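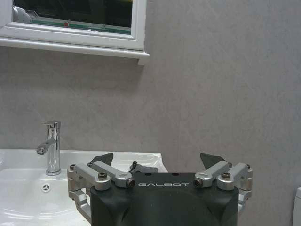 What counts as a washbasin in this collection?
A basin fixed to a wall or a counter, with a faucet that belongs to it. Kitchen sinks, laundry tubs and buckets placed hopefully under a garden tap are left out.

Vosa Washbasins

Vosa is a set of 981 pictures of bathroom basins and whatever lives near them: faucets, overflow covers, mirror cabinets, soap. It started as Hatice Keskin's attempt to settle an argument over faucet types and has outlived the argument.

Contents

basins/ - the pictures, in folders by home
labels.csv - one row per picture
rooms.csv - wall color, basin material, mirror or cabinet
notes.txt - grievances, mostly Hüsnü's

The pictures come from 19 homes. A home with two bathrooms gets one folder and a suffix, except for home 7, which was done before we had suffixes.

Label fields

faucet: single_lever, two_handle, other
overflow: none, plain, covered
mirror: none, plain, cabinet
clutter: 0 to 3

Use single_lever whichever way the lever points. Clutter 0 means a bare rim. Clutter 3 means you would have to move something to wash your hands, a condition found mainly in homes with teenagers.

Known problems

Mirrors reflect things. Label the basin in the room and ignore any basin in the glass. Birsen Kozan went back over about 200 rows where this had gone wrong.

Pale gray walls and pale blue walls are the same wall at 7 in the evening. Treat wall_color as an opinion.

"Covered" includes every overflow cover with a pattern of openings. We had separate values for stars, slots and grids until version 2, when Gönül Demirtaş deleted them without a meeting - the file improved.

Changes

v3: rooms.csv split from labels.csv
v2: fewer overflow covers, see above
v1: August, best forgotten

Corrections go to Haruna Kuroda, with the row number.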